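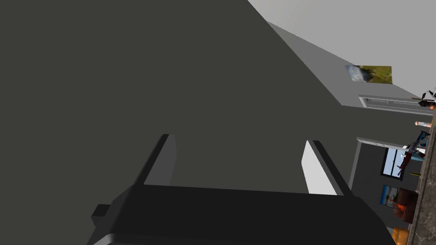

Black gripper, dark gray surface behind, pale ceiling at top right. Rendered view.

November 27, 2022

Clalamley eight-track reels, transfer session 2

Continued from the last entry. Job is the half-inch masters from the Skunia rehearsal sessions, to be delivered flat to Stollis as 24-bit, 96 kHz files, one folder per reel, no processing. They want the demos for a reissue of the first album and have a lacquer slot booked. Seventeen songs on the track sheets if both versions of the opener are counted separately. I am not counting them separately in the file names.

Reels 1 and 2 were finished last time. Reels 3 to 6 came out of the incubator this morning after eight hours at 130 F and sat overnight in the turning rack to cool. Reel 3 is a different stock from the others, with no back coating, and did not need baking. It went in anyway because the box label said otherwise. No harm visible, and it plays clean, but check the leader for the stock code before baking from now on. The boxes have been swapped at least once.

Correction to the paragraph above: reels came out of the incubator last night, not this morning. Leaving the mistake in so the log sheet can be matched.

Machine setup

Serra deck, half-inch eight-track head stack, 15 ips, IEC. Cleaned the heads, guides and pinch roller. Demagnetized with the deck off. Warm-up 40 minutes before touching any trimmer.

No full tone set on these tapes. Reel 4 has a tone at the head, 1 kHz only, on all eight tracks, recorded hot compared with our calibration tape. Reel 5 has a tone that stops partway and somebody says "that'll do" on track 6. I set playback EQ from our own calibration tape and then used the reel 4 tone for level. Azimuth was set by ear and by phase on the outer pair (overhead on 1, tambourine on 8) for each song, because it moves between songs and not only between reels. I think they recorded on more than one day with the deck moved in between.

Azimuth offsets written in pencil on the copy of each track sheet, in turns from our reference position. Do not erase them. Carmela Bellini will need them if the drum tracks have to be done again.

Hum

Tracks 2 and 5 (bass DI and second guitar) carry hum on everything from reel 4 onward. Spent too long on it. Steps in the order I did them:

Stopped the tape with inputs live. Noise floor is normal, no hum. So it is on the tape or comes up with the motors.

Ran blank tape of the same width. Floor is normal again. Motors ruled out.

Played reel 4 with the output of track 2 patched to a different converter channel. Hum follows the tape.

Looked at the spectrum. Fundamental at 60 Hz with strong odd harmonics, and it stays at 60 even in the song where the varispeed was clearly in use. If the hum had been recorded at the same time as the sped-up parts it should have moved with them on the passages played at normal speed. It doesn't. My reading is that the bass and second guitar were overdubbed after the speed change, at normal speed, onto tracks bounced from elsewhere. It fits the track sheet for reel 4, where the bass line is crossed out and written in again with a different pen.

Leaving all hum in. The delivery is flat. I have put a line in the notes for Stollis giving the affected tracks so whoever mixes it can notch at their end. 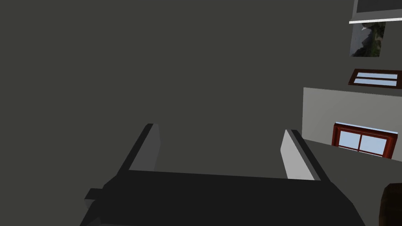

The other thing on track 5 is a whistle at 3,000 Hz, low in level, only on the slow song and only during the verses. It drops out when the guitar gets louder, so either it is masked or the player's pedal was gating it. I first took it for a converter fault and swapped the card. Same whistle. Played the passage at half speed and it came down an octave as it should, so it is on the tape. Possibly a TV or a bad supply in the rehearsal room. Logged and left alone.

Dropouts

Reel 3: one at the end of the second song, all tracks, under half a second. It lines up with a splice. The adhesive has bled to the next layer. Cleaned the oxide side with a dry swab, removed the old splicing tape and made a new splice. Second pass is better on tracks 1 to 7. Track 8 still dips. Kept both passes.

Reel 4: none.

Reel 5: edge damage on the first few turns, affects track 1 only. The overhead goes dull for the count-in and recovers by the first chorus. Tried slightly more tension and got no change, so went back to the normal setting. Please do not try more than that on this reel, the edge is fluted.

Reel 6: squeal started late in the last song. Stopped straight away. Light brown residue on the second guide. It went back in the incubator for another four hours and will be played in the next session. Files from the partial pass are in the folder marked HOLD and are not for delivery.

Contents notes

For the sleeve writer, since they asked for anything heard between takes. Reel 3 has a false start of the single with a different second verse. The vocal is a guide and is buried in the drum bleed, but the words can be made out on track 7 with the others muted. Reel 5 has what the sheet calls "jam" and is the bass line of the album closer at a slower tempo, no vocal, second guitar feeding back through most of it. The drummer stops before everyone else. There is talk afterward about whether the support slot pays for the van. I transcribed none of it and have not cleared it with anyone. Ask the label before sending this paragraph out.

The sheet for reel 4 lists an organ. I can't find an organ. Track 6 has something with a slow attack on the intro that could be a guitar with the volume rolled in.

File handling

Names follow the pattern reel, song, take, track. Checksums made at the end of each reel and written to both drives. First drive stays here. Second drive goes to Carmela with the paper copies. Verified reels 3, 4 and 5 on both, no mismatches. The session clock was set to internal for the first take on reel 3 by mistake. Redid it on the house clock and deleted the first version before the checksum was made.
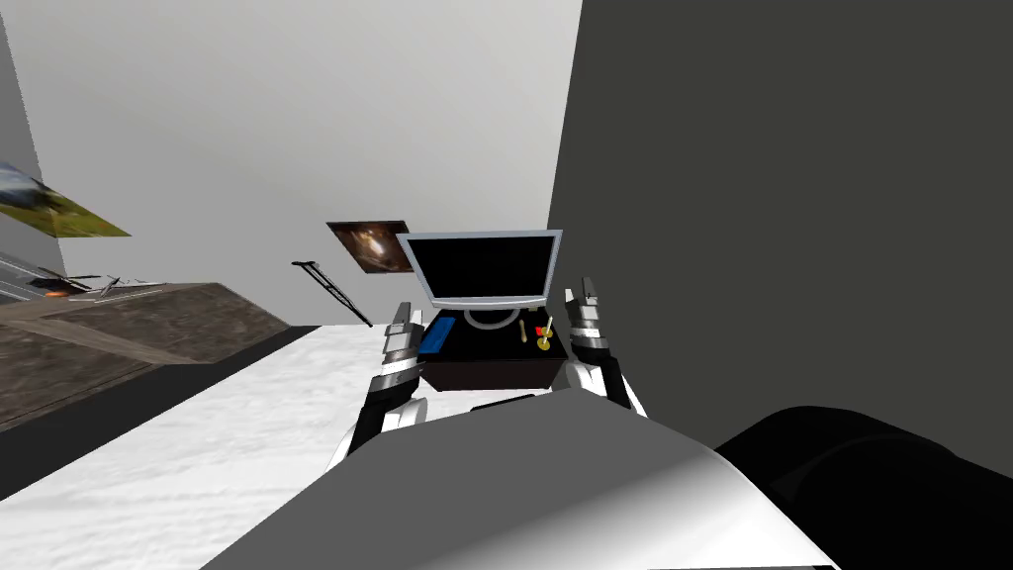 To do

Play reel 6 after the second bake, guides cleaned before and after.
Ask Stollis if they hold the mixdown quarter-inch for the single. If the alternate verse is on it, the guide vocal isn't needed.
Order half-inch leader and splicing tape, we are on the last roll of each.
Recheck track 8 playback level against the calibration tape. It read 0.3 dB low at the end of the session and had been level at the start.
Photocopy the reel 5 sheet at a darker setting. The pencil on the current copy is hard to read.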